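Jytte Kirkegaard
A thread on the plastic tubs, by popular request (well, my sister and two people from choir)
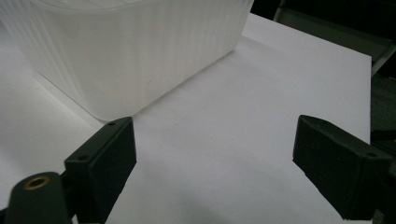 One of the frosty white ones, on the white sheet.

1/ Right, I promised I would write this up back in November and then life got in the way, so put the kettle on because I do go on a bit. I have been sorting out the cupboard under the stairs and the long shelf in the back room, and the whole business has ended up revolving around translucent white plastic tubs with rounded corners. I had no idea I could have so many feelings about a tub.

2/ The cupboard first, so you know what I was up against. We moved to Stalgate with everything in cardboard boxes, and the boxes for that cupboard simply went in as they were and stayed there. Candles, shoe polish, the good tape, spare bulbs, a bag of other bags, my late aunt's button tin, all of it in soggy cardboard that had started to smell like a church hall. Every time I wanted a bulb I had to take out the ironing board first.

3/ I did look at lovely things. Baskets! Fellau do a beautiful seagrass one with a little leather tag and I stood in the shop holding it for far too long. But I have had baskets before, and bits fall through them, and you can't wipe them down when the shoe polish leaks (it will leak, mine always does). So I put it back on the shelf and went home and sulked for an evening.

4/ What I like about the frosty plastic is that it lets the light in. You can't read a label through it but you can tell a dark lump from a pale one, and for me that's enough to know candles from polish without lifting the whole thing down. Clear plastic shows you everything, and then you've got a cupboard full of visible muddle, which I find tiring to look at. Solid white hides everything and I forget what I own. The milky sort sits very nicely between the two.

5/ A few of you asked about the faint ribbing down the sides. I thought it was just for looks until I had one full of tins and went to carry it with slightly damp hands, and I was very glad of something for my fingers to feel. It does catch dust over time, mind you. An old soft toothbrush with a bit of washing-up liquid gets it off, going up and down with the lines, and then a rinse and upside down on a tea towel.

6/ Now, the white sheet. My best tip in this whole thread, and it cost me nothing! Before you put anything in any tub, lay a big white sheet down on the table and tip the contents out on to that. You see every last drawing pin and sunflower seed and broken bit of elastic, and when you've finished you lift the edges and pour the crumbs straight in the bin. I did the first box on our dark table and was still finding pins with my elbow at supper.

7/ It also shows up scuffs and marks on the tub itself, so I stand each one on there and turn it about in good strong light before it goes back. Grey smudges along the bottom edge usually wipe off. Scratches don't, and I've made my peace with scratches.

8/ On rounded corners, as I've now had this conversation twice in person and once in the queue at the post office. Yes, you lose a little space in a row of them compared with square ones. I have decided I don't mind. You can get a cloth right into a rounded corner, and nothing hides in there, whereas my old square bread bin had things living in its corners that I would rather not discuss in a public thread.

9/ Measuring! Please measure, and please measure at the bottom AND the top, because lots of tubs are wider at the rim than they are at the base. I measured only the bottom. My shelf is 300 mm deep and I was so pleased with myself, and then the rims stuck out past the front and the cupboard door wouldn't shut. I had to swap the lot for the next size down, and the lady at the Pathirana counter was ever so kind about it, considering I'd already taken the stickers off.

10/ For labels I tried the fancy printed ones from Ivix and they peeled at the corners inside a fortnight. These days I use masking tape and a soft pencil. It looks a bit homespun, I grant you, but it comes off clean and I can change my mind, and I change my mind a great deal. Put the label low down if the tub is going on a high shelf, and high up if it's going on the floor. I had to redo mine after working that one out.

11/ Someone asked what goes in each. In the cupboard: candles and matches in one, shoe things in another, bulbs and batteries together, tape and string, and then a tub which I have labelled "not sure" and am allowed to go through once a season. Do give yourself a "not sure" tub. Without one I used to stand there holding a single curtain hook for 20 minutes, trying to decide what sort of person I was.

12/ The button tin stays a tin, by the way, before my cousin writes in. I did tip the buttons out on the white sheet, and my niece sat and counted them all (1382, she was very thorough) and sorted them by colour, and then we put every one of them back in the tin together in a jumble. Some things are nicer in a jumble and that's my final word on it.

13/ Lids, then, as there's always one person who asks about lids. Inside the cupboard I leave them off, because I'll never put something away if I have to take a lid off to do it. I know myself. On the open shelf they go on, for dust. Keep the spare lids standing on edge at the side like records and not in a pile, or you'll want the bottom one every time.

14/ I've still got the back room shelf to finish, with all the wrapping paper and the wool, and heaven knows the wool is a thread all by itself. If you've got a good way of keeping half-used balls from getting into a tangle, do please tell me, and be as long-winded as you like. I shall have the pot on and the sheet out again tomorrow at seven.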